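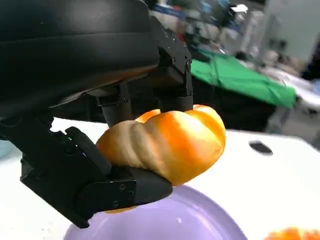

riltlow-plate

Version 10 of the recordings. Maintained by Kinga Borbély and Dezső Szekeres.

What this is

Recordings of a pair of robot arms doing one small table job: take a little pumpkin off the tabletop and put it on a plate. The arms and hands were put together in the Riltlow shared workshop in the evenings. The recordings exist so we can train and compare control policies on our own build and see which changes to the hands are worth keeping.

Contents

episodes/ one folder per attempt, 1,000 in total
calib/ camera and joint calibration, one file per session
splits/ train and test lists
tools/ playback and trimming scripts
notes.txt session log, unedited

Each episode folder has joint positions, finger commands, a head view, a wrist view and a short text file with the instruction that was given. Episodes run 44 seconds at most. Anything longer was stopped by the operator and marked "timeout".

Setup

The arms face a white table. The usual objects are a lavender plate, a light blue mug and two small decorative pumpkins. The plate starts near the middle. The mug isn't part of the task, but its handle is a good test of whether the arm keeps clear of things on the way across.
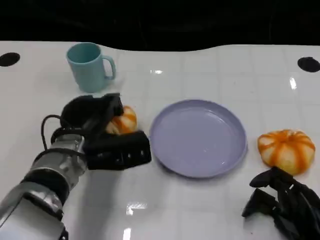

Start positions for the pumpkins were changed between episodes by hand, without a template. If you need exact start positions, you will have to get them from the head view.

Both hands are multi-fingered and run the same firmware. The left hand got new tendons in August and closes a little faster than the right. Episodes from before the change have "old_tendon: true" in their text file. Don't mix the two groups when you fit grip timing.

Operators

Gyula Csonka and Samira Yammine drove the arms by teleoperation. Gyula tends to grip from the side, Samira from above. The operator is stored as a one-letter code in each episode. The test split has both.

Labels

placed: the pumpkin is on the plate and the hand has let go
dropped: the pumpkin left the hand anywhere else
timeout: stopped by the operator
bad: sensor fault, kept for completeness

Zoltán Gál checked the labels by playing back every episode at double speed. He found 40 wrong ones, all fixed in this version.

Known problems

The table is glossy and the ceiling lights reflect in it. Simple color thresholds pick up the reflections along with the plate rim.

The head view loses most of the object once the fingers close. Use the wrist view to decide when a grip has ended.

Clocks on the two camera computers drift apart over a long session. Run tools/align before you use both views together. It takes a while on a laptop.

Finger current readings below the noise floor are stored as zero.

Use

Free for any purpose. Please keep this file with the data. Send corrections to Kinga with the episode number and the label you think it should have.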